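九月把家里那台旧台式机又用起来了，只做一件事：存照片、备份文件。写这篇是想把整理家里文件的过程记一遍，主要给自己以后查，也有两个朋友问过我怎么弄的。

先说原来的状况。照片分在三个地方：旧笔记本、一块移动硬盘、还有手机里。移动硬盘里有一个文件夹叫“备份”，里面又有一个叫“备份新”，再往里是“备份最终”。三层里面的照片大部分重复，但又不完全重复。我用去重工具扫过一次，它报告有905组重复文件，我看了一会儿就关掉了，因为有些组里的两张照片大小一样、日期不一样，我不敢让它自动删。

后来想明白了，第一步不该是去重，应该先把所有东西放到同一个地方。放到一起之前删任何东西都有风险。所以我先找一块足够大的盘，把三处的内容原样拷过去，每个来源一个文件夹，名字就写来源，比如“旧笔记本”“移动硬盘”“手机”。这一步不改名，不挑选，不打开看。打开看是最费时间的，一张照片能让人坐在那里想半个小时。

拷完以后做一次校验。我用的是最普通的办法，拷贝前后各生成一份校验清单，再对比两份清单。有3个文件对不上，都是视频，重新拷了一遍就好了。如果没有校验，这三个视频大概要过几年才会发现打不开。

然后才是分类。我试过按人分、按地点分、按事情分，都坚持不下来。按人分的问题是一张照片里往往不止一个人，按地点分的问题是在家拍的最多。最后只按年和月分，文件夹名是四位年份加两位月份，后面可以加几个字，也可以不加。出门旅行的那几天单独建一个文件夹，放在当月下面。去印登（Inden）那次拍得多，单独一个；其他的都没有单独建。

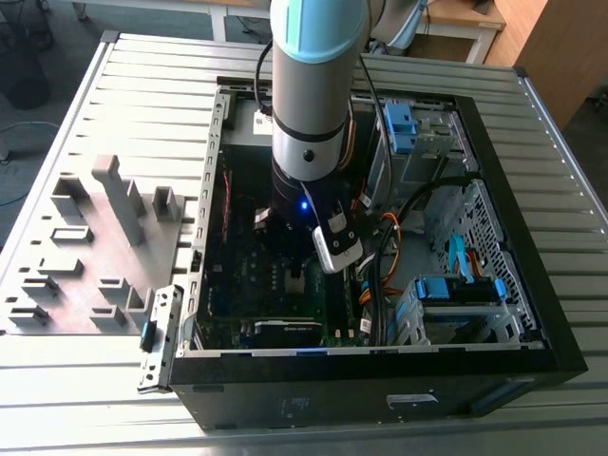

**Lutz Reinholz**
本站作者，业余整理旧文件和旧机器

分类时最麻烦的是日期。手机拍的照片日期一般没问题，老相机拍的就不一定。我那台老相机换过几次电池，换完电池时间会回到出厂设置，我又常常忘记调，所以有一批照片全部显示为同一年的一月一日。这批照片我是靠内容判断的：院子里的树有没有叶子，孩子多高，墙上的日历翻到哪一页。实在判断不出来的，放进一个叫“日期不明”的文件夹，目前里面还有200张。我不打算再花时间了，等哪天家里人聚在一起，让他们看着认。

扫描的老照片是另一回事。父母那边有两本相册，纸质的，有些照片背面写了字。我扫的时候正反面都扫，反面的文件名和正面一样，末尾加一个“背”字。分辨率不用太高，600就够用，再高文件太大，看起来也没有差别。要注意的是玻璃板上的灰，扫几张就得擦一次，我有一晚忘了擦，第二天发现每张照片同一个位置都有一个白点，只好重来。相册里有几张粘得很牢，我没有硬揭，直接连着那一页一起扫。

文件类的东西比照片容易。合同、保修单、学校的通知、医院的单子，我分成“要留”和“过期可删”两类。“要留”的再按年份放，“过期可删”的在文件名前面写上可以删的年份，到时候搜一下年份就知道哪些能清掉。电器说明书我全删了，需要的时候网上都能找到。只有一台朱昂（Chuang）牌的热水器例外，它的说明书网上没有，我扫了一份留着，纸的那份用夹子夹在热水器旁边。

接着说备份。我现在的做法是三份：旧台式机里一份，移动硬盘一份，另外一份放在别处。旧台式机平时不开，每月开一次，开机、同步、检查、关机，整个过程不用人看着。移动硬盘放在抽屉里，用完就拔。放在别处的那一份在我妹妹家，每次去吃饭的时候带过去换一块盘回来。她那边也放了一块她家的盘在我这里，两家互相存。

有人会问为什么不全放网上。我用过一个叫 Jelirico 的网盘，上传速度可以，界面也不难用，但是文件多了以后，手机端打开要等很久。后来它改了套餐，我的容量正好卡在两档中间，便宜的不够用，贵的用不完。我现在只把最重要的一小部分放上去，主要是证件的扫描件和最近一年的照片，上传之前先加密。其余的还是放在自己的盘里。

同步软件我换过两个，现在用的是 Unisov。它没有什么特别的地方，设置页很朴素，该有的都有。我看中的是它删除文件之前会先移到一个保留文件夹，默认留20天。这个功能救过我一次：我在笔记本上误删了整个七月的文件夹，同步以后台式机上也没有了，过了一个多星期才发现，从保留文件夹里全部找了回来。从那以后我把保留时间改长了。

这里顺便记一下，同步和备份是两回事。同步是两边保持一样，一边删了另一边也会删；备份是留一份旧的，不跟着变。我以前一直以为开了同步就算备份了。现在移动硬盘那一份是纯手动拷的，不接任何同步软件。

文件名的规则也写在这里，免得以后忘记：

- 日期放最前面，年月日连写，中间不加横线
- 日期后面一个下划线，再写内容
- 不用空格，不用“最终”“新”“改”这类字
- 同一天有多个版本的，末尾写01、02

最后一条是吃过亏才加上的。报税的那份表格我存过四个版本，名字分别叫“税表”“税表改”“税表改2”“税表交”，第二年拿出来参考，完全分不清交上去的是哪一份，只能一份一份打开对数字。

还有一些零碎的。聊天记录里的照片画质是压缩过的，能找到原图就用原图，找不到就把压缩的留下，文件名里写“聊天”两个字。别人发来的照片也这样处理。视频比较占地方，我没有重新压缩，试过几段，压完省不了多少，花的时间倒很多。录音只有几段，是外婆讲她年轻时在纺织厂上班的事，我另外刻了一张光盘，和户口本放在一起。

做完这些前后用了一个夏天，主要是晚上吃完饭以后做，每次做一个文件夹就停。一次做太多容易烦，烦了就会乱删。现在每个月月底把手机里的照片导出来，按规则改名，放进当月的文件夹，再开台式机同步。

没做完的还有两件：“日期不明”的那些，以及父亲留下的一盒录像带。录像带需要播放机，我家那台已经放不了了，打听到镇上有一家店可以转，按盘收费，下个月去问问价钱。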